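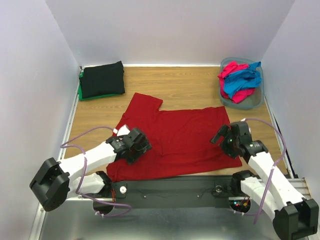 Barkmont Opens Second Garment Care Center in Moltum

BARKMONT, July – Awasthi Garment Care will open its second location in Moltum on Monday. The new center offers washing, folding and minor repairs for households, hotels and sports clubs.

The building covers 2000 square feet and will employ 34 people. Drop-off hours start at 7 a.m. Orders left before noon are ready the next working day.

Online booking is handled through Pivivance. Customers of the first center can use their existing accounts at both locations.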